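Home Products Recording Kits Rental Support Contact

Kaimal Recording Kit for Household Tasks

Kaimal is a kit for teams who want to teach a robot arm by showing it the work. An operator guides the arm from a distance, and the kit saves everything the learning system will need later: the view from the head camera, the positions of the joints and the opening of the gripper. It is made by Diritz in Cleltstead, and we also test each kit there before shipping.

Many of our customers begin with a drawer task. The drawer is a good teacher. The arm must reach down between side walls, hold something light without hitting the bottom, and come up again by a free path. A soda can is a suitable object for it, and it can be used also after it has lost its shape.
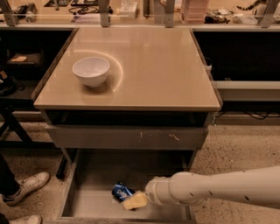
For one drawer task we advise to record 158 examples before the first training. Please do not make them all the same. Move the can a little, turn it, change the side from which the gripper is coming. If all examples are equal, the system learns only one place and fails when the can lies a hand's width further.

What is in the kit

Head camera with mount and cable
Operator station with 4 control pedals
Recording software for 6 users
Printed task cards with 37 household tasks
Carrying case

The robot arm, the gripper and the furniture are not included.

Marking of examples

After each example the operator presses a pedal: keep, discard, repeat or pause. We ask you to keep also the examples in which the grip was corrected on the way. They are useful for training, provided the correction is marked. The mark can be added the same day or later, in the review window.

The tabletop is the second usual position for objects. Here the height is different and the fingers have more freedom, so the cards give it a separate number.

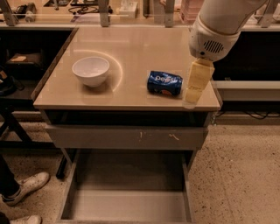 The lab in Drillevthorpe wrote to us that they were first throwing away every example with a second try, and that their system then did not know what to do after a bad grip. Since they keep these examples with a mark, they said, it tries again by itself in most cases. They would still like a bigger font in the review window, and this is planned for the next version.

Delivery and rental

The kit can be bought or rented by the month. Delivery takes 6 weeks. Spare pedals and cables are usually in stock. For a rental in January please write early, as the kits are then often reserved.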